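Rule 18

On the morning of 2nd May, Sadia Lodhi read rule 18 again, although she had written it herself. The hand must wait beside an object until a person says yes.

In the Kasance workshop everybody disliked this rule. Yousafzai was going to take the robots in November, and his people wanted speed. A hand which waits, they wrote to her, is a hand which costs money.

"Go to the adapter," she said.
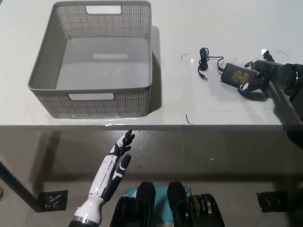
The right hand at the adapter, the basket still empty.

She did not say yes. She looked at the small coil of cable and at the bits of wire on the white table, and she thought of the old rule book from Geneck, which had 78 pages and no word about waiting.

"Is the adapter unplugged?" asked the robot.

"You can see the plug."

"I can see one plug. The rule says a person must answer."

It was true. She had put that sentence in after a long evening, tired and a little angry, and then she had forgotten it.

"It is unplugged," said Sadia. "Yes."

Afterwards she opened the letter to Yousafzai. She deleted the polite part — it was most of the letter — and wrote that rule 18 would stay as it was.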